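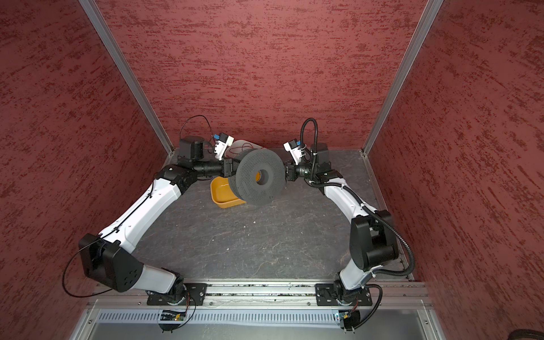

Build notes on the two-arm cell at the Skuderness workshop, part 4. Earlier parts covered the frame and the power supply. This one is mostly mounting, cabling and the handover routine, which took up all of June.

Both arms now sit on the one aluminium rail across the front edge. Version one had them on separate feet screwed to the floor and the distance between them changed every time somebody leaned on the bench. A shared rail doesn't cure flex but at least both bases flex together.

Each base has its own black mounting plate bolted to the rail. I drilled the first pair by hand and they were out by enough to see. Vaughan Dunstan redid them on the mill at Heno in one evening. Use a mill, or buy plates.

Rail torque: tighten the plate bolts in a cross pattern, run the arm through full reach for ten minutes, tighten again. Mine took another quarter turn the second time. They haven't moved since.

Cabling. The perforated channel along the front is ordinary slotted trunking. Everything that doesn't move goes in there. Everything that moves stays out of it and gets a proper loop.

The loop at the elbow wants to be larger than you think. I sized the first one with the arm folded, and it pulled tight at full extension and unseated a connector. Size it at full extension, add a hand's width, then check it folded for snagging.

The right arm has corrugated conduit from the wrist down past the elbow. It is stiffer than bare cable and you can see it in the tracking error, mainly in the wrist. The left has thinner cable left free. I'm running them differently on purpose until I have enough hours on both to choose.

The driver boards hang under the bases, one each. Short leads, easy to reach, indicator lights visible from the stool. The drawback is that they're exactly where you rest your knee. A cover is on the list.

Bus settings, since Manju Lodhi asked: 500 Hz was fine on one arm. With both arms on one adaptor I got dropped packets within a minute or so. Two adaptors, one per arm, and 500 Hz is stable again. I tried 1,000 and gained nothing except a warmer processor.

The controller is called Seidel. It's a fork of my old plotter code, so some of the function names still refer to pens. I'll rename them when I next have to touch those files.

Walls. Three sides, red, mottled finish. A plain painted panel gave the depth estimate nothing to hold on to and the back of the cell kept coming out as a smear. The streaky pattern is much better. The dark grey floor is also an improvement on the white sheet I had before.

The handover test: one arm picks a part, both wrists meet in the middle of the cell, the other arm takes it and puts it in the tray. Simple to describe. Most of the difficulty is in the half second when both grippers have hold of the same thing.

For that half second the two arms are a closed loop. Any error between the two base frames turns into force, and the part or the fingers absorb it. With my first calibration the motors were arguing at close to their current limit.

The fix was in two steps. First, a better base-to-base transform, taken by touching both grippers to the same pin at a dozen positions. Second, dropping the stiffness on the receiving arm until it reports a grip, then bringing it back up over 408 ms.

408 isn't a magic number. It's what the ramp came out at after tuning and I haven't rounded it. Shorter than that and you can hear a knock.

Test part is a dark grey perforated spool. I like it as a test part: rigid, light, a hole through the middle, and lots of small holes round the surface, so a fingertip can catch an edge. If the grip is slightly off, it shows up as rotation straight away.

Picking it up off the floor is still the weaker half. The gripper comes in at a shallow angle because of the reach, and the lower finger scrapes. Raising the rail would help. So would shorter fingers. I'd rather do the fingers.

Logging goes through Musine, the small recorder I posted in part 2. Joint positions, currents and gripper state from both arms on one clock. Runs of up to 500 handovers fit in a single file before I have to split it.

Vaughan wants to know why there isn't an emergency stop on each arm. There's one, it cuts both, and it's by my left hand – I don't want to be choosing between two buttons.

Still to do: board covers, shorter fingers, repeat the pin calibration after the rail has been left alone for a couple of weeks, decide on conduit or free cable.

Plate drawings are in the usual folder. Hole spacing is for my rail, so measure yours first.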